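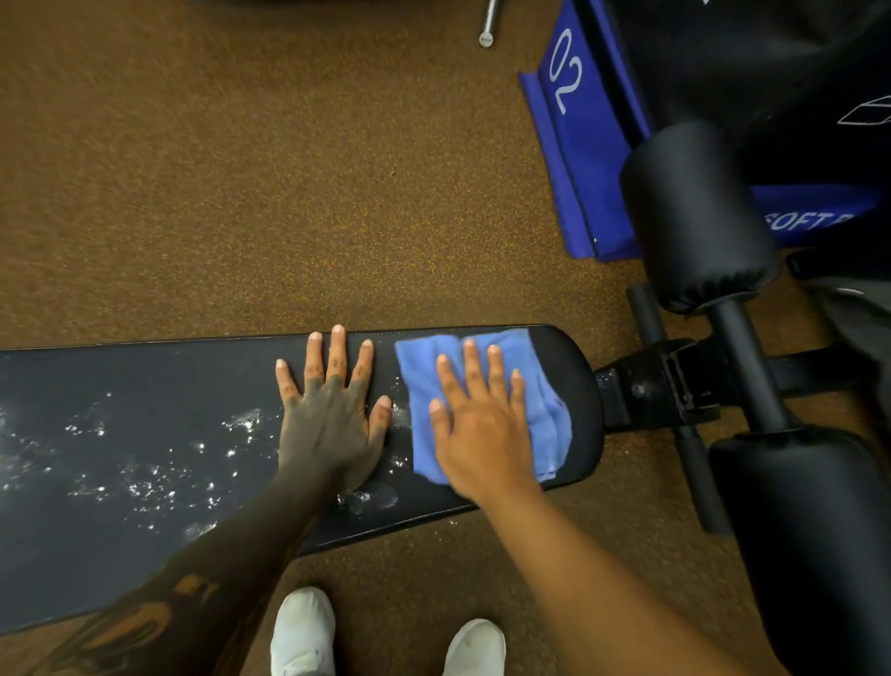
Festival Workshop Notebook, September

Entry 14: Lantern frames and dry color powder

Present: J. Biswas, day group from Ilbridge.

Work continued on the lanterns for the autumn light festival at Bancombe. The order stands at 100 hanging lanterns and 2 large processional ones. The small frames are split cane tied with waxed thread. The Tuhumury pattern was followed for the ribs, with the top ring made one finger wider so that a hand can reach the candle cup.

Paper covering was started at 9:30. The first sheets wrinkled at the lower ring. Paste was thinned and applied to the cane only, after which the sheets pulled flat. Wrinkled sheets have been kept for patching.

Dry color powder

Cornstarch base, food dye, water. Batch 3022 (yellow) was spread on trays overnight and sieved this morning. It passed the fine sieve with few lumps. The red batch remained damp in the center and has gone back on the racks. Trays should be filled no deeper than a fingernail.

Yield for the yellow was 600 grams. This is less than planned. A good deal was lost in the sieve cloth, and a closer weave should be ordered from Skaris with the next delivery.

Jahangir Biswas asks that the yellow not be packed with the red, even in closed bags. Last year the two mixed in the crate and the opening throw at Bancombe was orange.

Processional lanterns

The fish form is tied as far as the gills. The tail sags when carried at an angle. A second cross brace was tried and removed, as it showed as a dark line with the lamp lit. A lighter tail in tissue is to be tested instead.

The drum form has not been started. Its drawing gives no height for the carrying pole, and Ilbridge has been asked to supply one.

Outstanding

Red powder: sieve when dry.
Candle cups: check that each sits level.
Thread: one spool left, reorder.
Labels for the yellow bags, in both languages.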